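So, a little thread about the gripper trouble we've had at Dotden since April, for everyone who kindly asked.

The short of it: it would close on a handle, hold beautifully for a bit, and then let go without a single fault in the log. Lovely.

I blamed the software first, naturally, and spent an evening I'll never get back reading 528 lines of it. Nothing wrong in there at all!

What we found in the end was a finger joint that had worked itself slack after more than 2000 closes. Tiny bit of play, and the grip just fades away.

New rule on our bench: check the joints every 40 closes, and keep fingers well clear of the linkage while it's moving (my thumb would like that one in bold).

We're back on handovers now, slowly, and I'm so happy to see it.

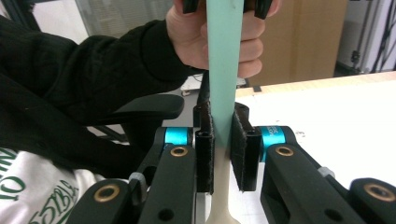
Handover practice with the two-tone spatula-shaped one, both of us holding on.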